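Does a Mug Tree Save Any Room? A Report on Small Kitchen Counters

Project group: Dilek Bilgin, Daichi Ikeda, Hacer Altıntaş
Supervisor: Tülin Uysal
Submitted 14th November

Why we picked this

Our course asked each group to take a piece of advice that gets repeated a lot and check whether it holds up. We took the advice given to people with small kitchens: get things off the counter by going up, keep one tray as a landing spot, and swap a full-size oven for a toaster oven. All three of us rent small places and all three of us had been told this by somebody. I was the least convinced, so I got to write the report.

The articles we read before starting were weak. Most came from shops that sell mug trees. The Skestico guide says its storage stands will "free your counter" and then never says how much counter they take up. The Ertürk leaflet that Hacer brought from home was better, because it printed sizes, but its kitchen drawing had no kettle, no dish rack and no bread. I would like to meet the person who lives there.

What we set up

We used one table as a stand-in for a counter. It has a white top, and a brown mat on it marked the area we were allowed to use. Anything that had to live on the counter had to live on the mat. Our things were a toaster oven, a wooden mug tree with two mugs on it, a wooden tray with a raised rim, a plate, and some food to go on the tray, including a corn cob. We moved these into different layouts and judged each one on two points: how much open surface was left in one piece, and whether you could get at everything without shifting something else first.

The first point matters more than it sounds. Daichi wanted to add up all the open surface and report one total. Dilek argued that a strip behind the oven is worth nothing if you can't chop an onion on it. I agreed with her, and we only scored open surface that was joined together.

Layout A: everything pushed to the edges 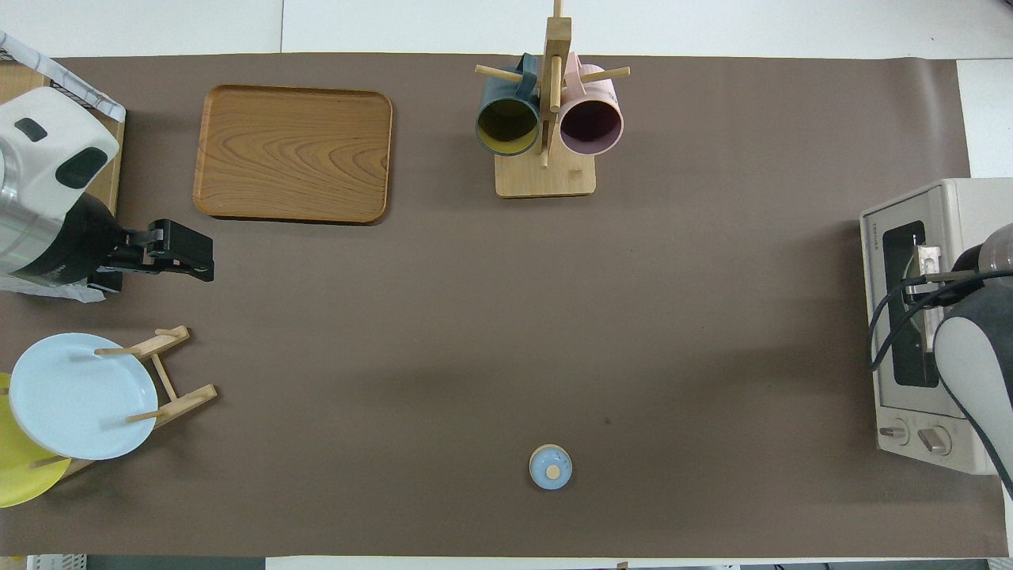
Layout A is the one the guides like, and I have to admit it did well on our first point. With the tray, the mugs and the oven kept around the outside, the middle of the mat is free and you could roll out dough on it. Our score sheet has it first for joined-up space.

I have two complaints. The first is that a layout like this only works when you can reach it from more than one side. Our table lets you do that. A counter has a wall behind it, and once the oven is against one end and the mug tree is at the back, you are leaning over your cutting board for a cup. The second is that we had two mugs. A couple who drink tea and never wash up until evening will have more than that, and the tree gets wider as it fills. Mugs on pegs stick out past the base, so the base size printed on the box tells you very little about the room you need.

We asked Nazmiye Akgül, who lives down the hall from Dilek, how long she had kept her own mug tree out. She said until the first time she caught a handle with her sleeve. That is one person and proves nothing, but I've put it in because none of the guides mention sleeves.

The cost question

Hacer priced the same basic setup at two stores. At Stusora a tree, a tray and a small oven came to 1,149 altogether. At Prellico the cheaper versions came to 800. We didn't buy either set, and we can't say anything about which would last longer. What we can say is that a row of hooks under a shelf would do the mug tree's job with no footprint at all, if your landlord lets you drill. Mine does not.

Layout B: tray in the work area

For the second layout we tried using the tray as people are told to use it, as a spot where food waits before it gets cooked or served. The mug tree moved to the front center of the mat and the tray sat beside it. The oven stayed at one end.

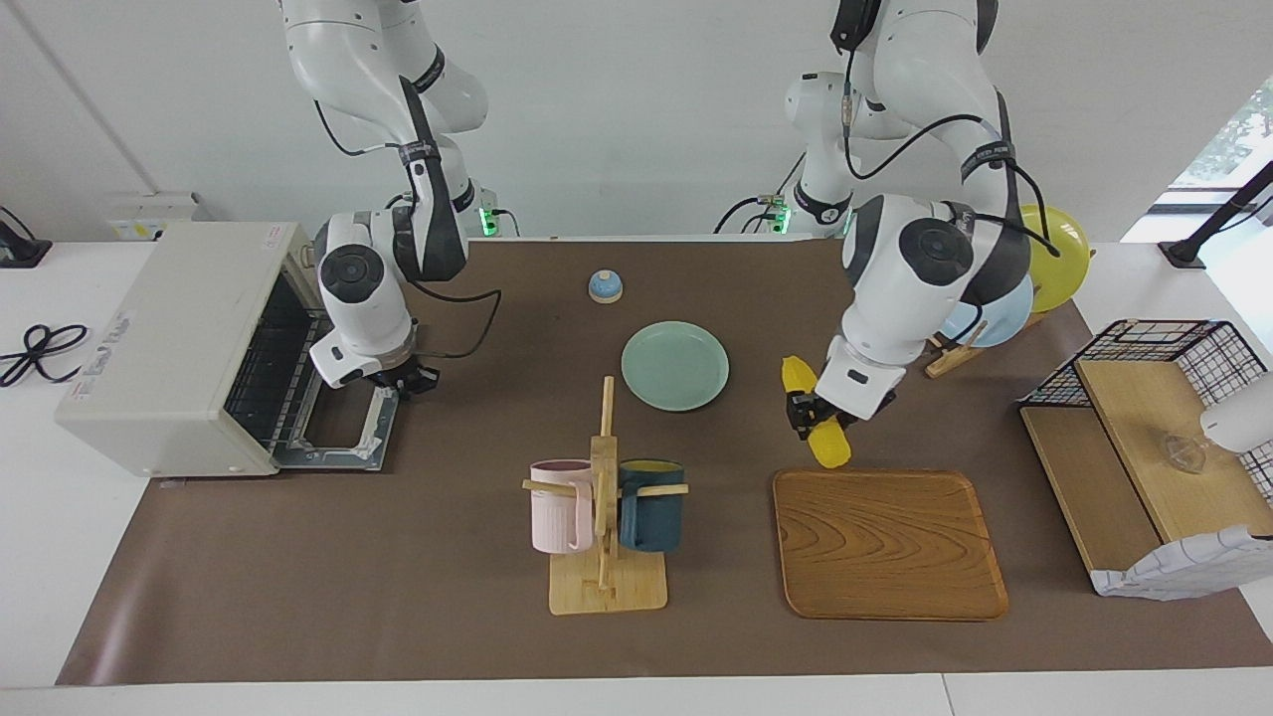
I expected the tray to be the useless item and I was partly wrong. Having one place to put food does keep it from spreading over the mat, and the raised rim ought to stop a corn cob from rolling away. Daichi pointed out that a plate does nearly the same thing and you already own plates. We argued over this for longer than it deserved. The tray holds more and its shape makes better use of a corner. The plate can go in a cupboard with the other plates afterward. I would still keep the plate.

The bigger problem in Layout B was the oven door. It folds down, so it needs its own clear patch in front whenever it is open. None of us had planned for that when we drew the layouts on paper. We had measured the oven with the door shut, as I suspect the writers of the guides did too. If you put the mug tree or the tray in that patch, you have to move it every time you want toast. When we redrew Layout B with the door open, its joined-up space fell to 56 percent of what we had first written down, and it dropped below Layout A by a wide margin.

The mug tree at the front was also a mistake. The mugs were easy to get at, and that was the only good thing about it. It split the open surface in two, and on our own rule we could only score the larger part.

Where we may be wrong

Our mat is not a real counter. There was no sink, and we didn't score for the wall or the socket behind the table. We had 15 layouts on our list, but many were small changes to one another, and Ms. Uysal was right to tell us that these shouldn't be treated as separate results. We also judged reach by our own arms, and Daichi is a good deal taller than Hacer.

What we'd tell someone

Measure the oven with its door open before you decide where anything else goes. Put the mug tree at the back or skip it. Borrow a tray before paying for one. Dilek wants it noted that she still likes the mug tree and plans to keep hers.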